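第六讲 示教数据的采集:从一个动作到一个数据集

课程:机器人学习实践
授课:Rosimeire Quintana
讲义更新:2025年5月30日

上一讲结束时有同学追着问我:模型结构讲了五周,数据怎么只排一讲?问得好!本来想排两讲,后来发现课堂上能讲的确实一讲就够,剩下的都得在桌子边上学。所以这份讲义请带进实验室,边做边翻,在空白处写满自己的字最好。

一、先把任务写成一句话

每组开工之前,先用一句话写下任务,贴在记录本第一页。句子里要有起始状态、终止状态和允许的手段。例如:“盖子平放在垫子上,机械臂用两指夹住盖子边沿,提起,放到垫子另一侧,松开。”

写这句话比想象中费劲。“放到另一侧”算不算允许压住垫子边缘?盖子翻了面算不算完成?去年Della小组为第二个问题争了一个下午,最后决定翻面一律判失败。我特别喜欢他们那场争论,因为争完之后,六个人给同一段录像打标签,结果完全一致。标签的一致性就是这么来的,靠标注软件是救不回来的。

任务句定了就别悄悄改。真要改,换一个任务编号,旧数据留在旧编号下面。混在一起的数据训练出来的策略会很“犹豫”,手爪在两个目标之间来回晃,看着挺可爱,调起来要命。

二、一条示教里到底记了什么

我们说的一条示教(demonstration),是从复位姿态开始、到操作者按下结束键为止的一整段记录。里面有:

各关节的角度和速度
手爪开合量
相机图像,带时间戳
操作者发出的指令
结束时的人工标签:成功、失败、作废

请注意指令和实际关节角是两路数据,两路都要存。操作者让手臂往前走一厘米,手臂未必走了一厘米,接触到物体的时候差得更多。这个差里藏着接触的信息!很多同学第一次画出这两条曲线时会以为设备坏了,其实那一小段分叉恰好就是手指碰到物体的时刻,整条示教里最值钱的就是它。

时间戳的问题也放在这里说。图像和关节数据的频率不一样,对齐的时候以图像为准,关节数据向图像时刻插值。手爪开合量不要做平滑插值,取最近的一个值就行,否则你会得到一个“慢慢闭合”的手爪,而真实的动作干脆得多。

三、扁平物体为什么难

本学期的公共任务选了扁平物体,我知道有人在背后叫苦。方块多好抓呀,手指张开、落下、合拢,闭着眼都行。可扁平的东西贴着台面,侧面只有薄薄一点可以用力,高度差一点点,手指要么从上面滑过去,要么顶在台面上。

从学习的角度看,这是一个很漂亮的问题。整段动作里大部分时间手臂都在空中移动,误差大一些也无所谓;到了最后那一小段下降,允许的误差忽然变得很窄。如果按时间均匀采样来训练,网络看到的绝大多数是“无所谓”的那部分,关键的几帧反而被淹没了。 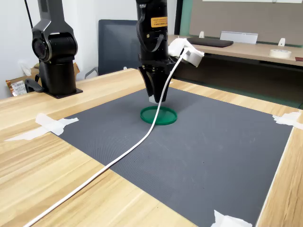
应对的办法有好几种,课上会比较其中三种。第一种是操作者在接近物体时主动放慢,让关键阶段自然占到更多帧。第二种是采集时不管,训练时给接触前后的帧加权。第三种是专门补采:把手爪停在物体上方不远处,稍微偏一点,从那里开始录一条短示教,只录修正和抓取。

第三种我最偏爱。策略执行起来总会走偏,走偏之后怎么办,完整而流畅的示教里几乎没有答案,人操作得越熟练,数据里越缺少“救回来”的样子。补采的短示教正好填这个空。Pimentel组上学期把短示教加进去重新训练,讨论课上放录像的时候,手爪先偏了,停一下,挪回来,再往下落,全班都叫出声来了!

四、让数据有变化,但要知道变在哪里

新手的数据集常犯两种毛病。一种是每次都把物体摆在同一个地方,策略学会的是一条固定轨迹,物体挪开两指宽就抓空气。另一种走到另一头,光线、物体、摆位、操作者全都一起变,出了问题完全不知道该怪谁。

我建议分批来。每一批只放开一个因素,其余尽量固定,并在批次说明里写清楚:

批次甲:只变物体位置
批次乙:只变物体朝向或正反
批次丙:只变手爪的起始姿态
批次丁:只变操作者

位置怎么变也有讲究。靠手随便一放,人会不知不觉地往中间放,角落永远没人去。请用随机表:助教会发一张打印好的坐标表,照着放,放完划掉一行。有点枯燥,但画出分布图的时候你会感谢它。

还有背景。实验室里椅子会动,桌上的东西会换,这些变化对策略来说都是可以利用的线索,包括错误的线索。往年有过一个经典案例:某个策略在评测时忽然全面失灵,查了两天,原因是训练数据里成功的那几批全是上午录的,窗边的光成了它判断“该合拢手指”的依据。所以请把不同批次打散到不同时段去录,别图省事一口气录完一种条件。

五、采集当天的流程

1. 检查线缆。走一遍任务要用到的整个活动范围,确认任何姿态下线都不会绷紧,也不会缠住手指。

2. 检查台面。垫子的四角要固定住,用手推一推,不能滑。垫子移动过就要重新做位置标定,哪怕看上去“差不多”。

3. 录一条空示教。手臂从复位走到工作区再回来,什么都不抓。回放一遍,看各路数据是否齐全。

4. 两人一组,一人操作,一人记录。记录员负责摆放物体、喊开始、写标签。每录完一小批就换手,累了的人动作会变形,自己还察觉不到。

5. 失败的示教留下来。标“失败”,别删。碰撞、急停、走错任务的标“作废”,写一句原因。

6. 收工前回放最后一条,确认文件能打开,再备份。

安全要求与第二讲相同:手臂上电时,手不进工作区;摆放物体前先按暂停,听到记录员复述“已暂停”再伸手。急停按钮放在记录员手边。

六、多少才算够

每届都有人问。我没有万能的数字,可以给大家看我们的底账。Havstead数据集是前几届同学一点点攒起来的,目前共有3,172条示教,其中613条是前面说的短修正示教。听起来很多,可分到每个物体、每种条件下面就没那么宽裕了。

与其盯着总数,不如画学习曲线:用四分之一的数据训一次,用一半训一次,再用全部训一次,在同一套评测摆位上比成功率。曲线还在往上走,就继续采;曲线平了,再多采同样的东西意义不大,该去看失败录像,找出缺的是哪一种情况。看失败录像是这门课里最有意思的部分,我是认真的!每个失败都在告诉你下一批该录什么。

评测用的摆位请在采集之前就定好,单独锁起来,任何人不得照着它们录示教。

七、作业

(一)以小组为单位提交任务句和判定标准,附至少一个你们争论过的边界情况,写明最后怎么定的。

(二)完成批次甲和批次丙的采集,各附批次说明和物体位置分布图。

(三)任选一条成功示教,画出指令与实际关节角的对比曲线,标出你认为发生接触的时刻,用同一时刻的图像验证。

(四)选做:补采一批短修正示教,比较加入前后的学习曲线。做得好的小组,数据会并入Havstead,九月的新同学就能用上。

数据统一上传到课程服务器Zirodport,目录名用“组号_任务编号_批次”,不要用中文空格。上传后请自己下载一条再打开看看。

阅读:复习第四讲关于行为克隆误差累积的推导,对照本讲第三节,想一想短修正示教改变了推导里的哪个假设。下次课从这个问题开始讨论,欢迎带着曲线来吵架。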